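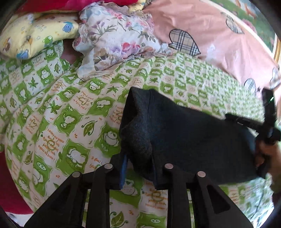
Navy felt, folded over.

Home | Trips | Gear | Reviews | Maps | Search

Review: the Dalix lake walk audio guide, Skestetthorpe
Posted by Emerson Holanda in Reviews

I have a bad history with audio guides. I've returned more than one halfway round a castle, with a sore ear and no more idea who built the thing than when I walked in. So when the woman at the visitor hut in Skestetthorpe slid a Dalix player across the counter and told me it covered the whole lake, my first thought was that I'd be carrying it in my pocket by the second stop. I wasn't! I listened to nearly all of it, I went back the next morning to hear one bit again, and I have opinions.

First, what you get. It's a chunky little player on a neck cord, with a pair of over-ear headphones and a folded paper map. You walk the shore path anticlockwise from the hut and there are nine stops, each with a low post and a number. Key in the number, press the big button, off you go. There's no app and no sign-in (hooray, as my phone had no signal from the car park onwards) and the thing doesn't try to work out where you are. You tell it. I know some people like the kind that starts talking on its own as you wander past, but I've had those go off in the middle of a toilet block and I'm happy to press a button.

Hire is £5 a head, paid at the hut, and you leave a bit of ID behind while you're out.

The voice

Seren Humphreys reads the whole lot, and she wrote it as well, going by the back of the map. She's the reason to do this. She has a low, slightly amused way of talking, like an aunty who has told you this one before and is going to tell you again, and she doesn't do voices. Thank goodness. The drowned bell story at stop two would be unbearable with voices.

She's also good at leaving gaps. At the end of stop four she tells you to look across to the far bank and then just stops for a while, and there's a bit of wind on the recording and you stand there like a goose looking at the water. I thought the battery had died. Then she comes back in and carries on, and I'll admit the hairs on my arms were up.

The stories

I won't spoil them all. The main one is about how the lake got there. The version I'd read in a leaflet years ago was a dull thing about a curse and a greedy landlord, but Seren goes for an older telling with a ferryman called Aoun, who turns up in a valley with no river in it, carrying a boat on his back. Everybody laughs at him, and he sits down in the boat in the middle of a barley field and waits. It runs over three stops and it's worth doing them in order. I skipped ahead at the stile when it was muddy and had to go back, and I'm glad I did.

The other ones I liked:

Stop five, the woman who sold her shadow for a cow. Very short, quite rude, made me laugh out loud next to a family eating sandwiches.

Stop seven, the church with the door facing the wrong way. Half story, half proper history, and she's careful to say which half is which. I wish more guides did that. So often you get a legend and a date mashed together and you come home repeating rubbish to people.

Stop eight is the weak one. It's a long list of who owned the boathouse and who they sold it to, and you're standing in the least interesting spot on the whole path, beside a pumping station. I'd skip it and have a biscuit.

There's meant to be an extra track if you key in 34, which somebody has pencilled inside the hut guestbook. It works! It's Seren reading a skipping rhyme and then getting the giggles. I don't know whether it was left on by accident but please don't fix it.

The player itself

Sturdy. It has clearly been dropped by a lot of people and doesn't care. The buttons are big enough to use in gloves, which mattered in November, and the volume goes up plenty loud for the windy end. The screen is the old grey sort and washes out when the sun is low, so I spent a while at stop three with my hand cupped over it, squinting, trying to work out if I'd typed a three or an eight.

My real grumble is with rewinding. You can't. If a dog barks, or your husband asks where the car keys are, you either miss the line or start the whole track from the top. Some of these tracks are long. I heard the beginning of the church one so many times I could do it for you at parties. A simple back button would fix it and I can't believe Dalix make the thing without one.

The headphones are fine for an hour and then they pinch. I've got a big head and glasses, so maybe you'll do better. You can plug in your own if they've got the old-style round plug, and next time I'll bring mine.

The map

Lovely to look at, a bit hopeless to use. The drawing is gorgeous (there's a heron on it I'd happily frame) but the path is a thin grey line and the lake is a slightly thicker grey line, and north isn't at the top. We took a wrong turn after stop six and ended up in somebody's yard. A very nice man pointed us back and I got the impression he does it most days. Follow the posts and keep the water on your left.

It also says the lake was once 1,000 fathoms deep "by tradition", which I enjoyed a great deal, because in the shallow end you can see the bottom.

Getting round and what to bring

The path is flat for the first half, then there's a rooty bit through the trees and a couple of stiles, so it's not one for prams. Decent shoes. We started at ten in the morning and were back for a late lunch, with plenty of stopping. Flundis, the tearoom behind the hut, does a good pea soup and an enormous cheese scone, and they'll let you finish listening to a track at the table if you ask nicely. Hand the players back before four, when the hut shuts.

There's a children's version too, same player, with different numbers on the posts in yellow. I tried one stop of it out of nosiness. It's shorter and has more frogs. My niece would have loved it at seven and been mortified by it at ten.

Would I do it again?

Yes, and I'd pay more than they're asking. I'd love a printed copy of the ferryman story, and I asked at the hut, but there isn't one yet – just a clipboard where you can put your name down to say you'd buy it. I put mine down. If you go, put yours down as well, and maybe we'll get it.

Stories: wonderful
Player: solid, needs a back button
Map: frame it, don't follow it
Soup: yes

Related reviews
Two wet days on the canal path
Folding stools for people with bad knees
A night in the old signal box
Which walking socks survived the summer?
Ghost walks, good and terrible

Contact | About this site | Copyright Emerson Holanda | Back to top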